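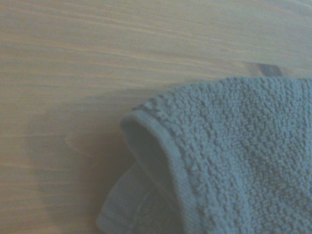
Thursday, March 11, 2021: Niue sheet, label trouble

OK, so Niue. I'll admit I had it down as "somewhere near Tonga" for most of my adult life, and now I've spent a whole day with it and could probably draw the coastline in my sleep (I won't, the coastline needs redoing anyway, see further down). It's one raised coral island with fewer than 2000 people on it, a capital called Alofi on the west side, and the villages strung mostly along the coast road. Lovely thing to map, you'd think!

First proof of the Zesunico sheet came back from Kyriakidis this morning. The sea tint is much better than on the Tuvalu one, less swimming pool. The paper is the heavier Stasudel stock and it takes the fine lines well, so I'd like to stay on it for the whole Pacific set if the price holds.

Labels, though. Gavari still shoves every coastal village name inland when the text box is longer than the gap, so Avatele ended up in the woods and Alofi North and Alofi South sat on top of each other. I turned off automatic placement and moved them by hand out into the water, right-aligned so the last letter kisses the coast. Took 3 tries because it kept snapping back after saving. The trick is to lock the layer first and THEN drag. Writing that down as I will forget by May.

Second problem is the inset. We need the neighbors on there or the reader has no idea where in the ocean they are, but with Tonga, Samoa and the Cooks all in one little box the type drops to something only an ant could read. I tried it with country names only, no island names, and it's a lot calmer. Also the date line! Tonga is on one side of it for calendar purposes and Niue on the other, even though they're next-door neighbors by Pacific standards, and I love that, and I want it on the sheet. Drew it as a thin dashed line in the same gray as the grid. Too faint on the proof, so one step darker next time.

Coastline: the reef edge and the cliff line are 2 separate files and someone (me) merged them at the north end. Pulled the old version out of the backup and cut it again from there. It now fits the scan.

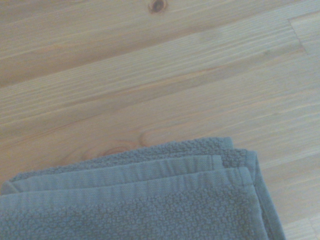
Loukia Gkikas: Please keep the island names in the inset, at least Vava'u. Anyone looking for Niue on a wall map starts from Tonga and works east, and Vava'u is the bit they've sailed past. I'd sooner lose the scale bar.

Fair point, and the scale bar is ugly. I'll put Vava'u back and see if the box can grow a little to the left, where it's only water.

Still to do: index at the back (96 entries, the spelling of Hakupu not checked yet), darker date line, new proof to Kyriakidis.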